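Autoconsumo y baterías

Tema: ¿Ampliar la batería o poner más paneles?

solana_norte
Tengo seis paneles y una batería Stokirberg desde hace dos años. En junio vierto mucho a red y por la noche agoto la batería antes de las once. El mes pasado compré 951 kWh entre casa y coche, y vertí 647. El instalador me ofrece un segundo módulo por 3.000 euros. ¿Lo veis razonable?

Hamisi Mwaipopo
Con ese excedente, más paneles no te arreglan nada en verano. Pero antes de gastar miraría cuándo cargas el coche. Si lo enchufas de noche, vacías la batería de casa para llenar la del coche y pierdes en las dos conversiones.

tejado_plano
No estoy de acuerdo. En invierno la segunda batería estará vacía la mitad de los días. Yo pondría cuatro paneles al oeste y dejaría la batería como está. Los míos son Drikstead y alargan la tarde bastante.

solana_norte
El coche lo cargo de noche, sí – trabajo fuera y no llega a casa hasta las ocho.

Los fines de semana podría hacerlo a mediodía. El resto del consumo nocturno es la cocina y el termo, que tiene programador pero nunca lo he tocado. 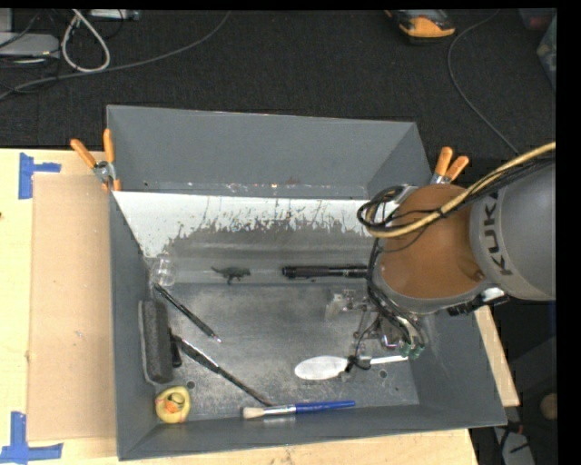
Respuestas (3 más)

Yu-na Ahn
Empieza por el termo. Ponlo de 13 a 16 h y mira la curva dos semanas. Yo lo hice y dejé de pensar en el segundo módulo.

Hamisi Mwaipopo
De acuerdo con Yu-na. Y pregunta si tu inversor admite el módulo nuevo, que a veces hay que cambiar también el firmware y te lo cobran aparte.

tejado_plano
Sigo pensando que 3.000 euros en batería no se amortizan con la compensación actual. Pide otro presupuesto, en Cirkico me dieron precio por escrito en dos días.

solana_norte
Programo el termo hoy y pido el presupuesto de los paneles al oeste. Pondré los datos en este mismo hilo.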